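Shop > Storage and Packing > Bags and Buckets > Castside Bag and Bucket Set

New in Kitchen Laundry Packing Tables Clearance Contact

Castside Bag and Bucket Set

Item 2529. Supplied by Prorkard.

This set is for people who keep small things together at home, in a workshop or in a classroom. You get one plastic bucket in olive green and a pack of large storage bags. The bucket stands on the table or the floor while you sort, and the bags keep what you have sorted until you need it again.

The bags are made of thin, translucent white plastic. They are soft and they crinkle easily, so a used bag will always show some folds and lines. It does not mean that the bag is damaged. You can see the shape and the strong colours of what is inside, but not small writing, so please put a label if you store papers or seed packets.
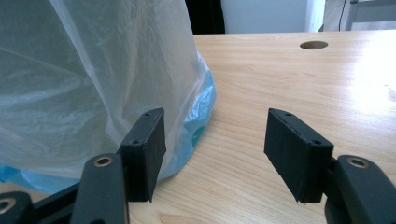

Castside Catalogue, p. 64

How to fill a bag

Lay the bag flat on a clean table and smooth it with your hand from the closed end to the open end. Put the heavy things first. Leave a little free space under the opening — a bag which is too full is difficult to close and the plastic gets tired at the corners. Before you close it, press the air out slowly.

We do not recommend the bags for hot food, for the oven or for anything with sharp points. For knitting wool, cables, toys, spare cloths and winter gloves they are very suitable. Salamatu Haruna from our shop keeps her sewing patterns in them, one bag for each size.

The bucket

The bucket has a rolled rim, which is comfortable for the fingers when you lift it. The sides are slightly tapered and have faint ribs, and the bottom is flat. It is made of olive green plastic. We sell it without lid. If you need a lid, please look at the Gosselin range, but measure your bucket first.

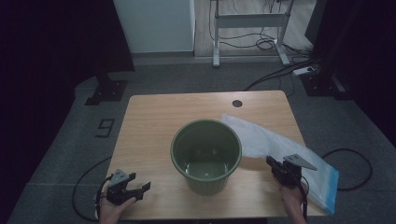 Castside Catalogue, p. 65

Care

Wash the bucket with warm water and ordinary dish soap. Do not use a metal brush, it leaves grey marks on the green. The bags can be wiped with a damp cloth and used many times. Let them dry open, over the rim of the bucket for example, and then fold them.

Keep bags away from babies and small children.

Ordering

The set is sent flat rate inside Canada. Schools and clubs who need more than one box can write to Ekene Garba, who will prepare a price for you. A full box holds 275 bags, without buckets. The next delivery of olive green buckets is expected in September. Other colours are not planned at this moment.

Returns are accepted if the pack of bags is not opened. For a bucket with a crack or a bent rim, send us a photo and we will replace it.

Page updated 7/13/18

14 shares 3 comments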